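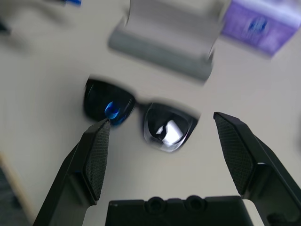

Begleitblatt zum Besuch bei Marchetti in Erberg
Kurs Handhabungstechnik, Blatt 3

Liebe Kursteilnehmerinnen und Kursteilnehmer,

schön war es im Juni in Erberg, und weil Frau Santoro sich so viel Zeit für uns genommen hat (und weil am hinteren Tisch, wie ich hörte, nicht alles zu verstehen war), schreibe ich die wichtigsten Punkte noch einmal zusammen.

Zum Greifen der Sonnenbrille: Der Parallelgreifer schließt seine 2 Finger aufeinander zu, die geriffelten Innenflächen sollen das Abrutschen verhindern. Schwierig sind an so einem Gegenstand vor allem die glänzenden Gläser! Eine Spiegelung wandert mit der Kamera mit, und die Bildauswertung hält sie leicht für eine Kante. Dazu kommt der flache Aufbau, der Greifer muss also tief an die Tischplatte heran, ohne aufzusetzen.

Herr Szalai erzählte außerdem vom Projekt Praturen, für das bisher 2.062 Greifversuche aufgezeichnet wurden, davon 400 mit spiegelnden Teilen.

Bis zur nächsten Sitzung bitte:
Skizziert einen Anfahrweg für eine flach liegende Brille und tragt ein, wo die Finger anfassen sollen. Überlegt auch, was sich bei aufgeklappten Bügeln ändert.

Wer mag, bringt gern die eigene Brille mit, wir messen dann die Breite nach.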